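3.2 Alternation and spacing in mixed garlands

The preference for alternating order was the most surprising result of the sorting task, and we think it deserves a closer look. Participants were handed a mixed set of artificial stems and asked to lay them out flat in whatever way they would want to see them hung over a doorway. They got no model to copy and no time limit. Of the 2806 layouts in the Skallier collection, a clear majority switched flower type at nearly every step, even when the set contained three or four kinds and strict alternation was awkward to keep up.

Zariņš found the same habit in painted borders on farmhouse chests and put it down to the brush: a painter loads one color, skips a space, then comes back with the next. That explanation is lovely for paint, but it can't carry over to our material. A person placing stems on a table has every color at hand from the start and could just as easily group them. Many participants did begin by grouping, pulling all of one kind toward themselves, and then broke the groups up again as soon as they started to build the line. We were delighted to see this happen so often, as it suggests that the alternating pattern is something people work toward.

Two-flower sets give the cleanest view of the effect. With a large round bloom and a softer, many-petaled cluster, the eye gets a strong beat and a weak beat, very much like the meter of a simple song (Org makes this comparison at length, and we find it hard to improve on). Figure 4 gives a layout with a short run of this kind.

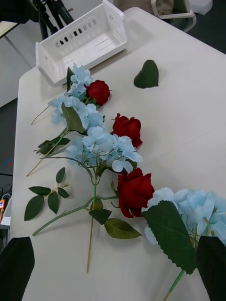 Figure 4. Artificial red roses alternating with pale light-blue hydrangea clusters, laid out in a loose diagonal on a white table.

Spacing turned out to be a separate matter. We had expected people who alternated strictly to space strictly as well, but the two measures were only weakly linked. In the Skorkik subset, which holds 400 layouts made by people who decorate for village festivals each September, the order of flowers was very regular while the gaps between them varied a great deal. Several of these participants told us that a garland with even gaps looks "shop-made," and one said she always nudges a few blooms at the end so that the line can breathe. Novices did the opposite. They fussed over the gaps, sometimes measuring with a finger, and were more willing to let two blooms of the same kind sit side by side.

Greenery complicates the picture in a wonderful way. Leaves were rarely treated as part of the alternating series. Most people added them last and used them to cover stems or soften a join, and when asked to name the order of their garland they left the leaves out altogether. Flalenen argues that foliage should be coded as background in all studies of floral ornament. We would not go that far. In 50 of our layouts the leaves alone carry a rhythm, with blooms dropped in wherever there was room, and these were among the layouts that viewers in the rating task liked best. We return to them in Section 4, where leaf angle is treated as a variable of its own.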